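Drukcombe and Nultley Walking Bus
Progress report to the Amaral Fund
11 April 2023

Dear all at the Fund,

Thank you once again for your patience over this report, and for the kind note that came with the second payment. It was pinned up in the hall kitchen for weeks and cheered everybody who went in to fill the kettle.

When we last wrote, the walking bus was running on the Drukcombe side only, from the green to the primary school gate. I am very glad to say that the Nultley route is now going too, and that over 30 children walk with us on a normal school morning. We have 3 routes in all, the last being the short one down from the new houses, which we had not planned at first but which the parents there asked for so nicely that we could hardly say no.

The winter was harder than we had hoped. The path behind the allotments flooded twice, and on those mornings we went the long way by the main road, which the little ones thought a great treat and the grown-ups did not. We have asked the council about a drain, and they have been out to look. We did lose a few families in January when the mornings were at their darkest, though most of them came back once it was light again.

On the money side, we have spent £625 of this year's grant so far. Most of it went on waistcoats, lamps and the first aid course at the Plena Centre, which 6 of our walkers have now finished. The rest is set aside for the summer term. We had put down a sum for printing maps, but the school has kindly run them off for us, and with your agreement we would like to spend that on wet weather capes in the smaller sizes.

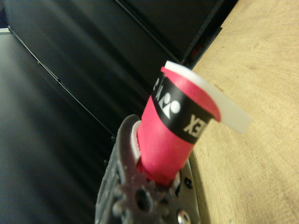
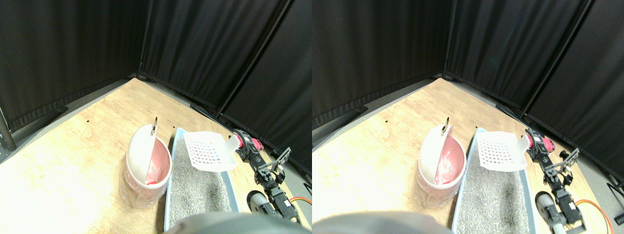

Looking ahead to May, we should like to try a walk home as well as a walk in, on one afternoon a week to begin with. Parents have been asking for it since the autumn – the ones who work shifts especially – but it needs a different set of walkers, and finding people free at that time of day is slow going. We have a few names and are hopeful of a few more after the spring fair.

We would also like to ask whether the end date of the grant could move to the close of the school year, so that the afternoon walk has a proper run before we report on it. There would be no extra cost to the Fund.

If any of you would care to join us one morning, we set off from Drukcombe green at ten past eight, and you would be very welcome.

With our warmest thanks,
The Walking Bus organisers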